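Speaker notes: Caring for household linen
Prultcombe Library, evening session, October

Start on time even if people are still finding seats. Say where the toilets are. Tea is at the back afterwards.

Opening. Tonight is about tablecloths, napkins and tea towels, and how to keep them in use. I'm not covering quilts or anything with beading. If someone has brought a quilt, ask them to hold on to it until the end and we can look at it together.

Ask for hands: who has a cloth in a drawer that never comes out? Give them a moment. Most people will say it's stained, or it was their mother's, or it's a pain to iron. Those are my three headings.

Stains first. Tea and coffee come out with cold water if you get to them the same day. Old tea marks need a long soak in oxygen bleach, lukewarm, overnight. Don't use chlorine bleach on linen. It weakens the fibre and the holes turn up a few washes later. Red wine: blot, cold water, then soak. Leave the salt in the cupboard. Candle wax: let it harden, scrape with the back of a knife, then brown paper and a warm iron. Change the paper often.

Pass around the sample squares here. Tell people the brown one is beetroot and it's been washed twice.

Printed cloths. The colour sits on the surface of a lot of the cheaper ones, so wash them inside out if they're hemmed as a bag, or folded print side in if they aren't. Cool wash, short spin. Dry them in the shade. A summer on the line in full sun will take the greens out before anything else in my experience, but I've only got my own line to go by.

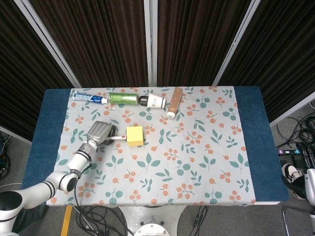
Padding. A layer between the cloth and the tabletop saves wear at the edges and keeps the noise down. You can buy it by the metre or use an old flannelette sheet folded double. Wash it by itself the first time in case the dye runs. If it's a foam-backed type, keep it out of the dryer.

Heirloom cloths. Tell the Dvořáček story, short version. The shop was clearing its back room and I bought a damask cloth with 49 on a tag pinned to the corner. I never found out what the number meant. It had been folded on the same lines for so long that the creases had split. Show how to refold in thirds one year and quarters the next, or roll it on a tube. Acid-free tissue is worth the money. Kitchen paper is fine for a week, not for years.

If asked about moths: they don't want clean cotton or linen. Silverfish do, especially if there's starch in it. Store unstarched.

Ironing. Damp, hot iron, wrong side first. Roll the cloth in a towel for an hour beforehand if it has dried out. For embroidery, face down on a thick towel. Skip this part if we're past 8 pm.

Mending. Hold up the Prorano thread and the Fladier needles. Say I paid for both myself. Demonstrate one darn only, 2 cm square, and point people to the handout for the rest.

Questions. Repeat each one so the back row can hear it.

Before closing: handouts are on the side table, sample squares come back to me, chairs get stacked by the window.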